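Hand-held gripper: one finger lags when closing on thin cloth
Ticket opened by Ermelinda Mendes, shared workshop build. Status: solved
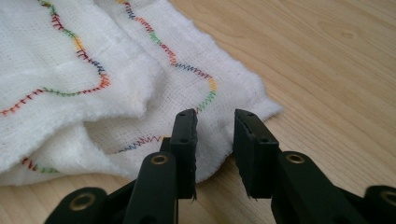 Does the gripper need a motor before I can sort out the finger timing?

Leave the motor off. Timing between the two fingers comes from the linkage, and a motor will only pull harder on whatever is already wrong in there.

OK, so with that settled (thank you, Chunhua, I had the motor half out of its bag) let me write down what's going on, from the start.

It's the Arum build, the hand-held version with the trigger. I printed all the bars at home in April and put the thing together at the workshop on the big bench. On foam blocks it's great. Blocks don't care if one finger gets there a bit early, they just slide over and get squeezed. Cloth is another story! I go in for an edge, squeeze, and the left finger arrives first, shoves the fabric sideways into a heap, and then the right one shows up and closes on the heap. Or on the table.

What I tried, in order:

Swapped the trigger spring for the softer one. Felt nicer in the hand, same lag.

Took the pads off and put them back on. One had been sitting a little crooked so I was full of hope for a whole evening – same lag.

Put a drop of oil on every pivot. It got a bit worse. The left side moved even more freely and the right side stayed as stubborn as before, so at least now I knew which side to look at.

Reply from Chunhua Du, 9:40 pm
Unhook the trigger cord and move each finger by hand. Do they both fall open under their own weight if you hold it upside down? Also, which bolts did you use in the pivots, the ones in the Irkeo kit or your own?

Reply from Ermelinda
Held it upside down. Left one drops right away, right one goes halfway and stops. Bolts are from the Irkeo kit on the left, and on the right I ran out and used some from the workshop drawer. They looked the same to me, they went in, I moved on with my life.

Reply from Chunhua Du
Drawer bolts are threaded all the way up, I'd bet money on it. The kit ones have a smooth part where the bar turns. With a full thread the bar is riding on the ridges and it bites every time you load it up. Swap those first, and don't tighten the nuts down hard. Snug, then back off until the bar swings.

Reply from Ermelinda
You win your bet. Full thread, both of them. I ordered a bag from Caldeira and of course the smallest bag is 500, so if anyone at the workshop needs smooth-shank bolts, please, help yourselves.

New bolts in, nuts backed off. Both fingers now drop open together. Hooked the cord back up and the right one was still a hair behind, much less than before, and that turned out to be my knot. The cord splits in two near the trigger and I'd tied the right branch a touch longer. Retied it with the fingers closed on a strip of card so both sides were under tension, and the lag is gone as far as I can see.

Tried it on the cloth again, 90 grabs at the edge over two evenings, with a notebook next to me like a real scientist. It missed 2, and both times I'd come in too high and closed on air, so I'm blaming my wrist.

Still on my list: the pads could use something grippier for really thin stuff. I have a sheet of Gamico silicone I haven't cut yet. I'll open a separate ticket if that goes badly.

Closing this one. Chunhua, your bolts are in the jar by the drill press.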